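Bamik Help > Crafts & Repairs > Jewelry > Stringing

New posts Unanswered Tags Members Search

Why does my stretch bracelet keep breaking at the knot?

Aminu Anozie

I make beaded stretch bracelets for myself and for relatives too polite to refuse them. In April I made 17. By my last tally, six had come apart, four of them in public and one in a bowl of soup. The cord is 0.5 mm clear elastic from a 70-yard spool with a label in a typeface I should have taken as a warning. The beads are mostly 8 mm stone with a hole I can get the cord through on the third try.

The break is always at the knot or right beside it. I tie a square knot, pull until it looks serious, add a dot of superglue, and trim. They last a few weeks, a little longer on people who don't move much. My aunt has suggested I take up bread.

I'd like to keep the stretchy kind if I can, as clasps and I have a history. Is it the cord, the knot, the glue, or me?

3 replies, sorted by helpful

knotmyfault

It's the glue, with the cord as an accomplice.

Superglue dries hard and brittle. Your cord is supposed to bend and stretch, and you've put a little glass splinter in the middle of it. Every time the bracelet goes over a hand, the elastic flexes right where the hard part ends, and that's where it goes. Use a flexible jewelry glue. I use Tavus, which smells like a shoe repair shop and stays a bit rubbery. A tiny drop on a toothpick, then leave it alone overnight. Overnight means until morning. I have tested the alternative.

Then change the knot. A square knot in slick elastic is more of a suggestion. Do a surgeon's knot: go around twice on the first pass and once or twice on the second, pull all four strands snug, and tug the knot into the hole of the bead next to it. 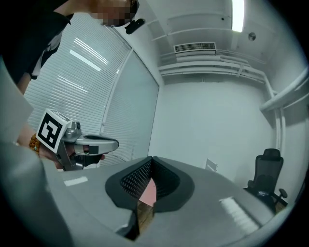 Size of cord is the other thing, and 0.5 mm is thin for stone. Go with 0.7 or 0.8 for most 8 mm beads, or 1 mm if the holes let you. Put the thick end of your budget here and the thin end into beads. Color hides a lot of sins as well: if you make something like this one, orange-brown with a bit of turquoise in among the rest, string it so the knot ends up beside the odd bead. Then you know where to look when you check it for wear, and you can stop turning the thing over under a lamp like a jeweler in a heist movie. Any odd bead works, provided the hole is smooth.

And check the holes. Cheap stone beads are drilled from both sides and the two drillings don't always meet politely, so you get a sharp ridge inside. Run a bead reamer through with some water. Five turns a bead. It's dull work and it saved about half of my bracelets.

What size are you making them, by the way? If they're snug, every bracelet is living its whole life at full stretch. It should rest on the wrist.

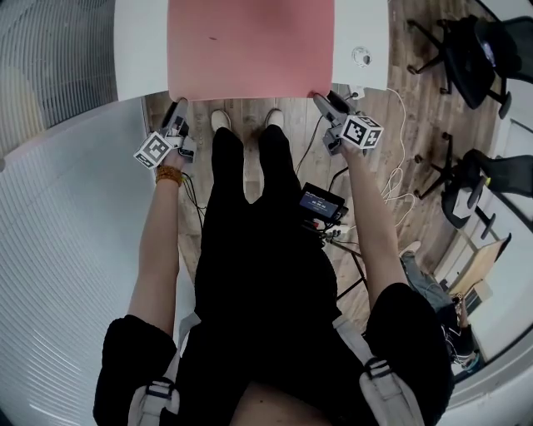
Do you have to pre-stretch the cord before stringing?

Stretch it first, always. Cut the length you need, hold both ends, and pull gently several times before any beads go on. Skip this and the cord will relax by itself within a week, leaving a gap next to the knot.

marjorie_beads_a_bit

Agree with the above except the glue. I don't use any. I've got one on 1 mm Muvov cord with no glue whatsoever that has survived two summers, a move and a toddler. Mind you, I also go through the beads twice with the cord when the holes are big enough, so there are two strands in there and the second one can cover for the first.

If you're anywhere near a Szilágyi shop, ask for the fibrous kind of elastic, the one that looks like dental floss. It splays at the end, so you'll need a needle, and you'll say some words. It knots far better than the clear stuff.

Also, roll them on. Everybody yanks them on from the fingertips.

stu_in_the_garage

fishing line

Aminu Anozie

Thank you all, including Stu. I reamed 29 beads on Thursday evening and found a ridge in most of them, one of which took a piece out of my thumb. Surgeon's knot is in, rubbery glue is on, new cord is 0.8. My aunt has agreed to wear the first one, away from food.

Viewed 194 times

Contact | Posting rules | © Bamik Help | Back to top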